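Tips for recording kitchen demos - updated 6th March, add your own at the bottom. P. Holst

**Before you start**

- Wipe the counter, then dry it. Properly dry. Streaks show up under the lights and the depth readings go funny.
- Pick the task first, write it on the card, then set out the things. Not the other way round.
- Leave the ordinary clutter in. Toaster, pots, a box of crackers, whatever lives there. We want kitchens, and the Fomby set was too tidy and the policy fell over as soon as somebody left a mug out.
- Move the big stuff between batches. Every 13 takes is plenty. Boards swap sides, pot goes front to back.
- Lids on anything that can spill.

**While driving the arm**

Slow down near the counter. Slower than that. Most of our binned takes are people rushing the last few centimetres and knocking the thing they meant to pick up.

Thin round things (rods, spoon handles, rolling pins) - come in across the length, fingers either side, close gently. If it rolls, let it roll and go after it. Dont stop the take! A recovery is worth keeping, label it "recovered" and carry on.

Soft toy food squashes, so less grip than you think. Plates by the rim.

No hands in view once you've pressed record. If you have to reach in, end the take and say so in the notes.

**Labels**

Write what was done in plain words. "Put spoon in pot" is fine. "Manipulate utensil" is no use to anyone. One verb per step if you can.
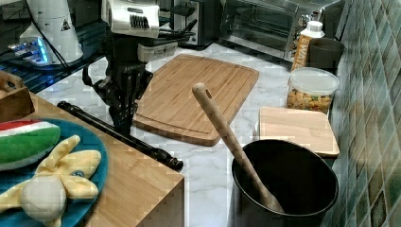

Failed takes get kept too, in their own folder, marked F. Preben went through all 1626 takes from October by hand and the unmarked failures cost him more than 200 of them. Please dont do that to him again.

**Odds and ends**

- Scuffed finger pads: warm water, drop of washing up liquid, soft cloth. Never a scourer.
- Damp tea towel under a board stops it skating about. Tuck the edges under so they dont catch.
- Steel and glass glare - turn the lamp to the wall, much better then taping paper over the oven door.
- Black on black is hard to see on the Pilico screen. Bump the brightness up before you blame the arm.
- Stop after 8 bad takes in a row. Tea. Come back.
- Copy to the drive before you switch off - yes, every time.

Spare pads are in the drawer under the kettle.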